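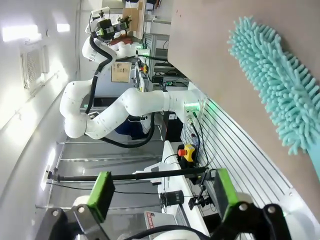

A reader of the previous gallery writes that a chenille duster ought never to be shaken indoors, and asks whether the Collection intends to say anything about how such things should be washed. A note on washing appears towards the foot of this page.

Halus Household Collection
Gallery 9: Dusters and Dusting

Introduction

The Halus Household Collection holds objects used for the ordinary cleaning of rooms. This gallery is concerned with dusters, and with the cloths, brushes and mops kept alongside them. It continues the series begun with Gallery 1 (Brooms) and follows the arrangement used on previous pages: a short entry for each kind of object, with remarks on handling where these may be of use to visitors.

Most of the dusters in the Collection were made for domestic use and were bought in ordinary shops. Few carry a maker's mark, and many lost their packaging long before they were received. The entries therefore describe the type and do not attempt to settle where or when a particular piece was made. Readers who are able to supply such information are invited to write to the Collection, quoting the gallery number.

The selection was first shown in the Sultana Room at Trotura House, where 21 objects were laid out on long tables. A smaller group of 12 remains on display.

The gallery

Chenille duster, teal. The head is a dense covering of soft microfibre strands, shaped like small fingers and fanning outwards. A short section of the handle is seen, in the same colour.

Feather duster, long. Kept for cornices and the tops of wardrobes. The feathers are bound to a turned wooden handle with thread, which has been renewed once.

Feather duster, short. Given with the preceding item and stored beside it. The two handles do not match.

Lambswool duster. The wool is held on a bent wire core and can be pulled off for washing. Visitors to the handling table usually reach for this one first.

Yellow cotton dusting cloths. A folded set, hemmed in red. Two of the cloths have been used and the remainder have not. They are kept together as received.

Banister brush. A curved brush with bristle on both faces, for use between the spindles of a staircase. The donor's family also used it on radiators.

Cobweb brush. A round head of stiff bristle on a jointed pole. The pole is stored separately, in the rack by the east door.

Flat dust mop. The looped cotton pad slides over a wooden frame. A spare pad was supplied with it – slightly larger than the first, and never fitted.

Blind duster. Three padded prongs, to pass over and under two slats at once. The covers are fastened with press studs.

Notes on dusting

Dusting is best begun at the highest point in the room and carried downwards, with the floor left until last. Shelves should be cleared before they are dusted. Working around ornaments leaves a line of dust behind each one, and small pieces are more easily knocked over by a soft head than many people expect – the strands catch on handles, spouts and picture hooks.

Chenille and microfibre are used dry on polished furniture. A slightly damp head may be used on skirting boards and painted shelves, provided the surface is wiped afterwards. Feather and lambswool should be kept dry in all cases. Sprays and polishes are to be applied to a separate cloth.

Unvarnished wood, gilding and anything with lifting paint should not be dusted with a looped or stranded head of any kind. A soft flat brush is preferred.

Note on washing

Where the head comes away from the handle, a chenille duster may be washed by hand in lukewarm water with a little plain soap, following any instructions on the label. Fabric softener should be left out. Rinse until the water is clear, press in a towel and hang to dry away from direct heat. The strands can be separated with the fingers once dry.

On the matter raised by our reader, the Collection agrees that shaking is better done out of doors. In a flat without a balcony, the head may be placed inside a large paper bag and shaken there, or gone over gently with the hose of a vacuum cleaner.

Storage

Dusters in the Collection are hung by the handle wherever a loop or hole allows it. Those without are laid flat in lidded boxes, one to a box, with the head unsupported by anything hard. The storage scheme was drawn up under the Skotik project, which has so far dealt with 200 items of cleaning equipment. Brushes with natural bristle are inspected each January for moth.

Visiting

The Sultana Room is on the ground floor of Trotura House and is reached by the garden entrance. Objects on the handling table may be picked up, and all others should be left in place. Bags are to be left at the desk. School parties are asked to book in advance and to state whether the handling table will be required.

Gallery 10 will cover buckets, pails and wringers.

Page last revised 20 October 2019.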